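The map quiz, round two

So I did the thing again where I hand out a blank map on the first morning of the unit and ask everybody to fill in whatever they can. No grade, no names on the paper, pencils only. I teach ninth grade world geography, and the South America unit is the one I look forward to all year, mostly because I get to talk about rivers for a week and a half and they can't stop me.

Results: Brazil, yes, nearly everyone. Argentina, pretty good (thank you, soccer). After that it gets creative. One kid drew a dotted line down the middle of Chile and labeled the halves "Chile" and "more Chile." I laughed so hard I had to go stand in the hall. Paraguay and Uruguay got swapped on more papers than not, and the Guianas were mostly just shaded in with a question mark.

Last year I went straight from the blank map into a lecture, which was a mistake. They'd just been reminded of how much they didn't know and then I talked at them for 40 minutes. You could feel the room go flat. This time I gave them 20 minutes to write down questions. Any questions, as long as the answer wasn't a capital city. I got stuff I would never have put in a lesson plan! Why does Bolivia have a navy? Who decided where the line goes in the middle of a rainforest? Do people in Ecuador get seasons? Is it weird to live somewhere that high up and then visit the beach?

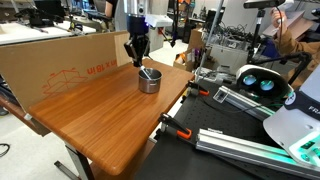
We stuck them all on the back wall and sorted them into piles, and the piles turned into the unit. Water, borders, altitude, food, and one pile the kids named "just curious," which is my favorite. Each group picked a pile and has to teach it back to the rest of us before break.

The idea came from Ifeoma Shehu, who taught across the hall from me at Gruvden before she moved up to the district office. She used to do it with her history classes and I thought it sounded like chaos. It is a bit like chaos. She came by last week to look at the wall and stood there reading for ages, then added one of her own in green marker when she thought I wasn't looking.

Now, the problem I haven't solved. The altitude group is flying. The borders group found out the textbook gives their whole topic one sidebar, and the school library has exactly two books that help, one of which is older than I am. I've been pulling articles and rewriting them so they're readable at ninth grade level, and it takes me forever. My last one was supposed to be a page and came out at 2,000 words. I cut it in half and then somebody asked me about the part I'd cut.

If you teach this age and you have anything decent on the War of the Pacific that doesn't read like a legal document, please, please send it my way. I'll trade you my river packet, which has a fold-out Amazon that I'm very proud of.

Next up is the food pile. They want to cook something in class, and I've said maybe. I need to ask the front office about the hot plate first, and figure out who's allergic to what. I'll report back in December.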